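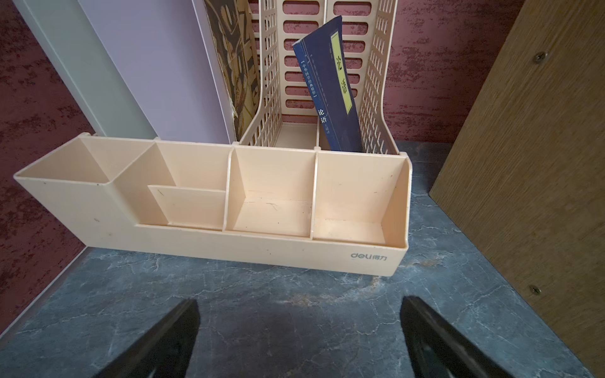 The organizer and the blue book, on Riku's side of the desk.

Riku Kamata left the office on Tuesday and he did not take the book. It stayed in the file holder, leaning to the left, as he always left it.

Euan Tennant sat down in his chair. In the organizer there was nothing, only dust and small dark marks. The pens had gone with Riku. For nine years they had shared this desk, and Euan had borrowed every one of them.

He pulled out the book. It was the Analects, in Chinese, and he could not read it. Between the pages he found a bus ticket to Tomby and a note in pencil: "Page 56. For Euan, when he is angry."

Euan was angry then. He opened page 56 and looked at the characters for a long time. After this he put his own pen into the tall cup at the left side, and went to ask Mrs. Farahani downstairs if she knew somebody who could read.

Search stories Go

Comments (3)

tomby_girl: I like that we do not learn what is on the page.

Usoseck: Please write the part with Mrs. Farahani!

R. Lund: My father also left notes in his books. Thank you for this one.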